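5 July 2022
Demo day notes, Kirkisau visit

Eleven visitors in the end, mostly from Van Acker plus a few from the Prornine side. We had planned for a smaller group, so the second monitor went up on the filing cabinet. Works fine there, leave it.

Order of the talk: short intro, the simulated kitchen, then questions. Skipped the slides on training cost. The kitchen scene is the Wondelow build from May with the marble counter and the coffee machine. Settings as before, 3000 steps max per episode. I stopped the playback with the cup in the gripper and talked over it for a while, switching between the room view and the close one.

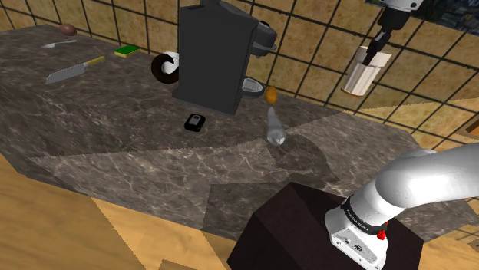

Arm with the white cup, simulated kitchen.

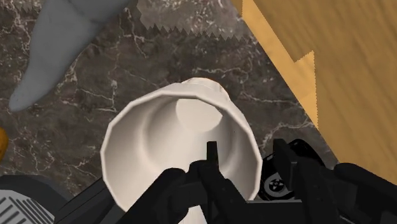 Questions I wrote down:

Does the policy know where the cup is, or does it work it out from the cameras? Cameras plus joint positions, no object pose. I should say this in the first minute next time – it came up again later from someone else.

Can they load their own objects? Yes, if the mesh is clean and has a collision shape. Told them we'd send the export notes. TO DO.

How much of this carries over to a real arm? I said we don't have numbers we want to quote yet. They were fine with that but will ask again.

Someone wanted to see different lighting, so I reran episode 209 with the lamp moved. The reload took around 2 minutes and I had nothing prepared to fill it. Keep both versions open beforehand.

Problems: the viewer dropped the close view once when I resized the window. Same bug as in May. Restarting the viewer fixed it, the simulator kept running. Also the projector makes the dark marble look nearly black, so raise the exposure or use the monitors only.

Van Acker asked for a follow-up call about drawer tasks. Prornine took the handout and didn't say much.

Still open: export notes, viewer bug, charger for the demo laptop (went missing during cleanup, check the meeting room).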